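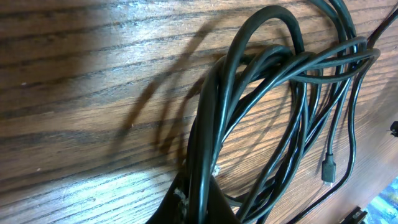 Figure 3. A loosely tangled bundle of dark cable on a wooden surface, with a small black USB-C plug hanging free on a thinner strand.

3.2 Loops, crossings and free ends

We now turn to the part of the study we enjoyed most, the cables themselves. Of the 216 bundles logged in the Mellthorpe survey, 57 had never been wound at all, or had been wound so slackly that no turn lay flat against the next. We call these open tangles, following Bratik's early scheme for garden hose and rope. They are wonderfully varied! Two open tangles made from the same length of cable hardly ever look alike, and yet the same few features keep coming back.

The first is the high loop, a single rounded bend that stands out from the mass and then curves back down into it. Figure 3 has a fine one. The second is the sweep, where several strands cross the other loops side by side before dropping. The third is the gather, where thick strands run close together and nearly parallel. A bundle can have all three and still hold no true knot, a point El Fassi makes about fishing line and one that cannot be settled by eye from a single view.

Free ends deserve special care. A plug is wider than the cable it ends, so it can catch on a crossing that bare cable would slide through. In our coding sheet an end is marked "clear" if the whole connector can be seen outside the bundle, as with the USB-C plug in Figure 3, and "buried" otherwise. Hala Ait Brahim coded every bundle twice, with 10 weeks between the two rounds, and the clear/buried mark was by far the steadiest of our measures.

Crossings were harder. Dark, slightly glossy jackets throw highlights along their curves, which helps the eye to follow one strand over another, but deep in the mass the strands run into each other. We therefore give crossings as a grade (few, many, dense) and leave exact totals to the rope trials at Tratton, where each strand was dyed a different colour.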